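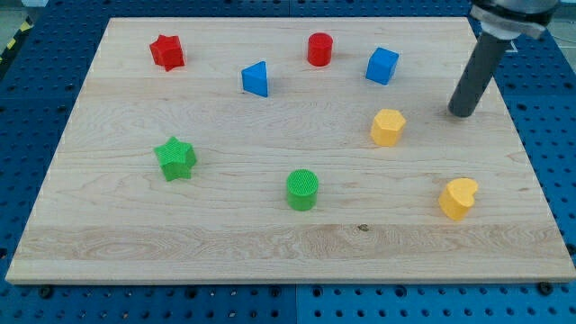 Blocks on the maple board.

September, evening

In at quarter to six. The die for the 941 bracket was still on the floor by Press 5 where second shift left it, on two timbers with the chain still through the eyebolts. They had pulled it at ten last night after the burr on the long edge got bad enough to feel through a glove. The note on the clipboard said "edge again" and nothing else. I would have liked a part count.

I found the last strip in the scrap bin, still joined, and took it over to the bench where there's decent light. The burr was heavy on one side and nearly gone on the other. That is the same as it was in the spring, when we blamed the steel. We changed the steel and it went away for a while, so everyone was happy with that answer, me included. I don't think it was the steel.

Adesuwa Nwosu came down at seven with her coffee and we looked at the strip together. She asked what clearance the punch was ground to and I told her what the drawing says. She said she hadn't asked about the drawing. Fair. So the first job of the day was measuring it, which meant opening the die, which meant getting the forklift back from shipping. Shipping had it until almost eight.

While I waited I read through the setup sheets for the last six months. They are a mess. There are three versions of the sheet in use, and the oldest has no place to write the shut height, so people have been putting it in the margin, or leaving it off. One has a phone number on it. I pulled all the copies of the old ones I could find at the presses and put them in the recycling. Someone will have a private stack in a toolbox and they will turn up again.

Opened the die at half past eight. The punch was fine. Clearance on the left was what it should be and clearance on the right was close to nothing, so the whole upper half is sitting over to one side. Guide pins looked good. Bushings did not. The back right one had a bright stripe down it you could see from standing up. I put an indicator on it and rocked the shoe by hand and it moved more than I wanted to write down, but I wrote it down.

Called Rillik for bushings. They have the size, ground, but they are a day out and want the order on their new form, and I don't have a login for the new form. Purchasing has a login. Purchasing was in a meeting. I went and stood outside the meeting until somebody came out for the restroom. The order went in at 9:50.

That leaves the Pemside order. They want 800 brackets on the truck tomorrow afternoon and we have a little over half in the racks. I went out and looked at the racks myself, as the screen and the racks don't always agree. They agreed today. The ones from the end of the run are suspect and I put a red tag on that whole tub until they can be gone through by hand.

Meeting at half past ten with Adesuwa and the two shift leads. Options were: run the die as it is and deburr everything after; wait for the bushings and ship late; or take the good bushing from the 938 die, same size, which is sitting on the shelf and isn't due out again until the middle of next month. I was for the third. First shift lead was against robbing one die to fix another, and he has a point. We did it two years ago with a set of springs and never put them back, and when that die was needed it came off the shelf with four springs missing and there was shouting. Adesuwa said take the bushing, tag the die it came from in a way that can't be missed, and put the new one straight in when it comes from Rillik. She wants to see the tag. I made the tag out of a manila folder and wired it to the lifting ring.

Getting the bushing out took longer than it should have. It was in there tight and the puller we have is a size too big, so we packed it out with shim. Came free just after noon. I ate my sandwich standing up, which I said I would stop doing.

Put it in the 941 by one o'clock. Cleaned everything, oiled it, closed it up by hand, opened it, closed it again. Smooth. Indicator hardly moved. Back in the press at twenty to two, and then we lost 40 minutes on the feed. The straightener had been reset for the thicker coil they ran on the other job and whoever did it hadn't marked where it had been. I know there is a sheet for that too. Tried it by eye, strip came in with a bow, tried it again, better, third time good.

First parts at about half past two. Burr was even all the way around and small. I measured five of them and Adesuwa measured the same five on her own, without seeing my numbers, and we were close enough on all the holes. The flange angle was a hair open on two. Still inside, but I'd like to keep an eye on it. Told the operator to check one part in every fifty for the rest of the run and write the flange down each time. She asked who was going to read it. I said I would, so now I have to.

Sorting the red tag tub was the worst of it. I had a couple of people from packing for an hour, and we did it under the lamp at the end of the bench with a go gauge and a fingernail. A good third of them went in the scrap. I kept back some of the bad ones in order, as far as you can tell the order from a tub, and lined them up from slight to awful. I want to show second shift where the point is that they should stop. They ran well past it. I don't say that to be hard on them. Nothing on the sheet says how much burr is too much. It says "check for burr," and they checked, and there was one.

So that's what I wrote this afternoon between other things, a limit with a number and a sample part to go with it. The sample should hang at the press on a string. I have asked for sample parts at the press before and they walk off, or they get dropped in with the good ones and shipped. Maybe paint it.

Onuoha called at four about the die sensors. They are the people Adesuwa met at the trade show, and they want to put load cells on one of the presses on trial, so you can see on a screen when one side is working harder than the other. The man was pleasant and knew presses, more than I expected. He asked what we had seen today and I told him and he said yes, you'd have had warning of that well before your burr. I expect he would say so. But I think it's probably true in this case. A die sitting over to one side has to show up somewhere.

My worry is who looks at the screen. We have a tonnage monitor on the big press and it has been in alarm since before I started. People press the button and carry on. I said this to Adesuwa afterward and she said then fix that one first, and we'll talk about Onuoha in a month. So that's on my list now as well. I should learn to keep my mouth shut near the end of the day.

She also brought up the Skavoscombe plant again. They do all their die maintenance by stroke count over there. So many strokes and it comes out, good or bad, gets opened and measured, goes back. We do ours when something goes wrong. She wants me to drive over and spend a day with their toolroom and come back with something we could do here with the people we've got. I'd like to go. I don't know that we could take dies out on a count with only one spare set of hands on first shift, but I haven't seen how they do it, so I'll wait and see. It's a two hour drive. I'd have to leave early and I'd rather go after the Pemside truck is gone.

One thing I did look up before leaving. The bushings in the 941 have never been changed, or if they were it isn't written anywhere. The die came to us used. I went back through the card, then the old card behind it, and the first line on that one is a sharpening. No strokes recorded for the years before. So there is no way to say how long a bushing lasts in that die, and we start the count from today. I wrote the counter reading on the card and initialed it, and put the bushing change on the line under.

The run was going well when I left at half past five. Second shift lead had the line of bad parts on the bench in front of him and had picked out the same one I would have as the place to stop. Good. He asked if he could throw the awful ones out and I said leave them until morning.

Hand is sore from the puller. Gas in the car on the way home, soup, called my sister back. She is coming at the end of the month and wants to know if the spare room still has the exercise bike in it. It does.

To do tomorrow: read the flange numbers. Chase Rillik for the bushings and have them sent to my name so they don't sit in receiving. New setup sheet to the printer, one version only. Find out what the alarm on the big press is set to. Buy a puller the right size.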